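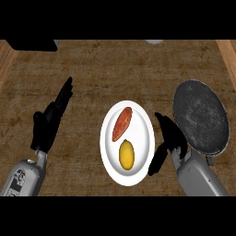 tabletop, dark streaks in the middle, lighter wood down the sides

Blotchy wood table, refinish or leave it?
posted by orkura_6, 2023-08-01

Got a big table secondhand. Middle is all mottled, edges are way more orange. Want one color. Sand the whole thing or just stain over? Never done this befor.

surkowshed
Don't stain over. Old finish blocks it, you get worse blotches. Strip first, then sand, stop at 200 or so grit, wipe down, test stain underneath. Edges might be a differnt wood, so they may never match exactly. Go darker, hides more.

matubbar
leave it, looks fine. mine was worse

vulgate458
Gel stain. Still sand first tho.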